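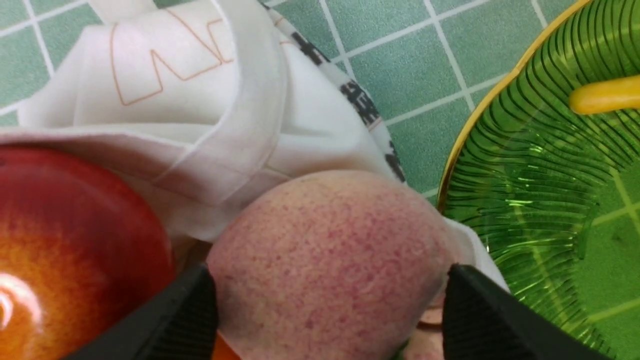

Urkia 모형 과일 자주 묻는 질문

안녕하세요, 식탁 소품 가게 Urkia입니다. 모형 과일을 처음 들이시는 분들이 메일로 참 많은 것을 물어봐 주셔서, 그동안 드린 답을 한곳에 모아 두었습니다. 말이 조금 길더라도 차 한 잔 옆에 두고 천천히 읽어 주세요. 여기 없는 내용은 언제든 문의 게시판에 남겨 주시면 되고요.

모형 과일은 어떤 것부터 사면 좋을까요?

저희는 늘 사과, 복숭아, 오렌지부터 권해 드려요. 색이 서로 잘 어울려서 아무렇게나 담아도 모양이 나거든요. 사과는 반짝이는 것으로, 복숭아는 잔털 느낌이 나는 것으로 고르시면 질감이 달라서 한 그릇에 담았을 때 훨씬 덜 심심합니다. 바나나는 길이가 있으니 그릇을 먼저 재어 보고 고르세요. 저도 예전에 그릇보다 긴 바나나를 사 와서 한동안 선반 위에 얹어 두고 지냈답니다.

그릇은 꼭 과일 전용이어야 하나요?

아니요, 집에 있는 것이면 다 됩니다! 국그릇도 좋고 빵 바구니도 좋아요. 다만 초록색 유리 접시를 한 번 써 보시라는 말씀은 꼭 드리고 싶어요. 노란 과일도 빨간 과일도 초록 위에서는 참 곱게 보입니다. 테두리에 금색이 둘러진 유리 접시라면 식기세척기에는 넣지 마시고 부드러운 스펀지로 손세척해 주세요. 철 수세미는 정말 안 됩니다.

식탁보가 체크무늬인데 너무 어수선해 보이지 않을까요?

이 질문은 봄마다 들어오는 것 같아요. 굵고 진한 체크라면 과일을 적게 두시고, 연한 초록 바탕에 가는 흰 줄이 지나가는 정도라면 걱정하지 않으셔도 됩니다. 벽이 하얀 집이면 더 그렇고요.
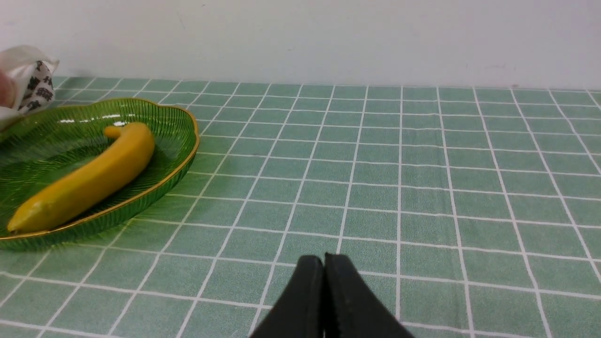 그래도 허전하다 싶을 때는 과일을 더 사기 전에 접시 자리를 먼저 옮겨 보세요. 식탁 한가운데 두었던 것을 한쪽 끝으로 밀어 놓기만 해도 느낌이 꽤 달라집니다. 식사할 때 치우기도 편하고, 반찬 놓을 자리도 넉넉해지지요.

먼지는 어떻게 닦나요?

마른 붓으로 먼저 털고, 그다음 물기를 꼭 짠 천으로 가볍게 닦아 주세요. 표면이 매끈한 사과나 바나나는 이걸로 충분합니다. 잔털이 있는 복숭아는 물을 쓰지 말고 붓질만 해 주시고, 잎이 달린 것은 잎 밑을 손가락으로 받친 채 닦으시면 떨어질 염려가 적어요. 알코올은 칠이 벗겨질 수 있으니 피해 주세요.

안 쓰는 계절에는 어디에 넣어 두나요?

캔버스 토트백을 제일 좋아합니다. 상자도 써 보고 지퍼백도 써 봤는데, 결국 손이 가는 건 천 가방이더라고요. 꺼내기 쉽고, 문고리에 걸어 두어도 되고, 손님 오시는 날에는 통째로 들고 식탁으로 가면 되니까요.
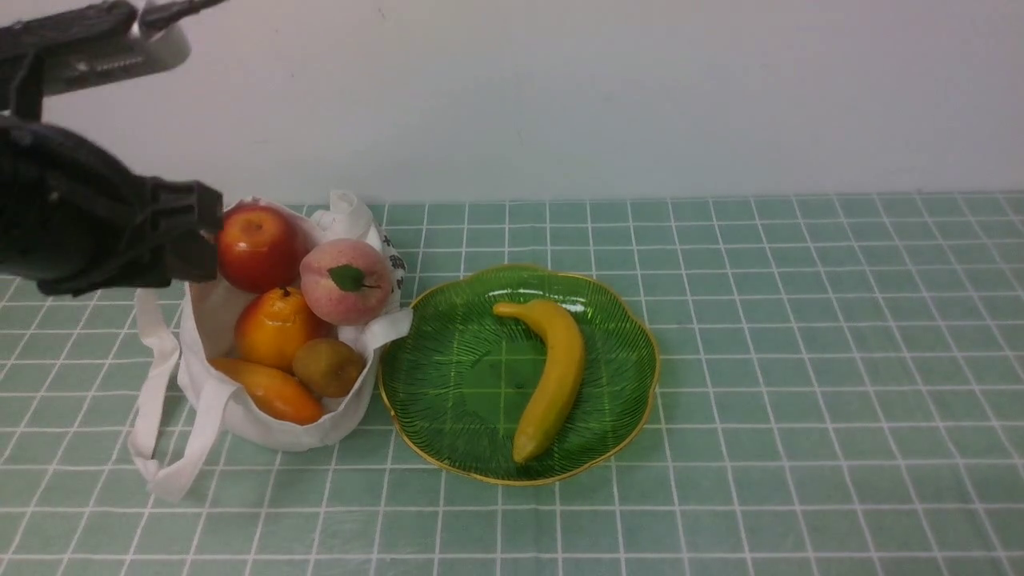

읽는 시간 4분

가방에 담는 순서가 따로 있나요?

정해진 법은 없습니다만 저희 가게에서는 이렇게 담아요. 가방을 식탁 위에 똑바로 세우고 입구를 바깥으로 살짝 접어 벌린 다음, 무겁고 둥근 것부터 바닥에 앉힙니다. 잎이 달린 복숭아는 맨 나중에 잎이 위로 오게 올려 주세요. 손잡이는 과일 위에 걸치지 말고 양옆으로 늘어뜨려 두시면 담는 내내 걸리적거리지 않습니다. 긴 과일은 세워서 가장자리에 꽂는 분도 계시고 따로 천에 싸 두는 분도 계신데, 둘 다 괜찮아요.

가방은 어떤 크기가 맞을까요?

저희가 파는 Plisamex 토트백은 크기가 2가지예요. 작은 쪽에는 과일 4개가 여유 있게 들어가고, 큰 쪽에는 7개까지 담깁니다. 꽉꽉 채우면 서로 눌려서 칠에 자국이 남을 수 있으니 조금 헐렁하다 싶을 때 멈춰 주세요. 이미 쓰시는 에코백이 있다면 굳이 새로 사지 않으셔도 됩니다. 안쪽에 실밥이 많이 나온 가방만 피하시면 돼요, 잎에 자꾸 엉키거든요.

유리 접시도 같은 가방에 넣어도 되나요?

접시는 꼭 따로 보관해 주세요. 마른 행주나 종이로 한 번 감싸서 찬장에 눕혀 두시는 것이 제일 안전합니다. 지난번에 접시와 오렌지를 한데 넣어 Dumlao 매장까지 들고 갔다가 이가 나가서 얼마나 속상했는지 몰라요.

진짜 과일과 섞어 놓아도 될까요?

되기는 되는데 저희는 말리는 편이에요. 진짜 과일에서 나온 즙이 모형에 묻으면 끈적임이 오래가고, 어린아이가 있는 집에서는 헷갈려서 깨물기도 합니다. 꼭 섞고 싶으시면 하루만 두시고, 저녁에는 진짜 과일을 드셔서 치우세요.

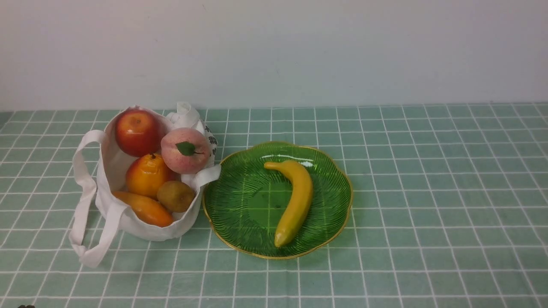
Plonden: 저는 반대로 가방째로 식탁에 올려 두고 지내요. 접시에 옮겨 담는 게 귀찮아서 시작했는데 시어머니가 장 봐 온 것 같다고 좋아하시네요. 그런데 가방 밑바닥이 자꾸 주저앉아요. 두꺼운 종이를 깔면 좀 나을까요?

네, 두꺼운 종이도 좋고 얇은 수건을 접어 까셔도 좋아요. 수건 쪽이 과일이 덜 굴러다녀서 저희는 그렇게 씁니다. 바닥보다 조금 크게 접어서 가장자리를 위로 올려 주시면 옆도 같이 받쳐져요.

교환은 언제까지 되나요?

받으신 날부터 7일 안에 게시판에 글을 남겨 주세요. 잎이 떨어져서 도착한 경우에는 잎만 따로 보내 드리기도 하니 버리지 마시고 먼저 연락 주시고요. 금요일 오후에 주신 문의는 다음 주에 답을 드립니다.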